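**Scuffed metal bin – clean it up or leave it?**

**quyen_mac**
So I picked up one of those big gray metal bins for the odds and ends that never get a home, and the bottom is all fine swirly scratches and cloudy patches. The back wall is worse, dark ragged spots where the bright surface has gone. Would you polish it or just live with it? I paid 5 bucks, so no tears either way! 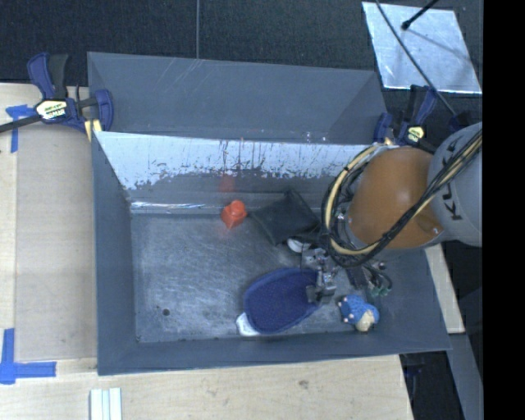 ### Replies

**khoa.k**
Live with it. It's a bin. The scratches are from stuff going in and out and you'll have new ones by Friday.

**OanhD**
Disagree with Khoa – I'd at least go over the floor with a soft pad (with the grain, if there is any). My worry is the black cloth thing. Is that a pouch? Fabric on worn metal can pick up gray smudges.

**khoa.k**
Smudges wash out, Oanh.

**OanhD**
Not out of my good ones they don't!!

**thang502**
What's the little round hole at the lower left for? Drain? I'd put a felt liner down and skip the polishing. Also that orange-red thing with the knob is kinda cute.

**quyen_mac**
No clue on the hole, it came that way. Liner sounds good – but do I glue it or just lay it in?

**thang502**
Lay it in. You'll want to shake it out.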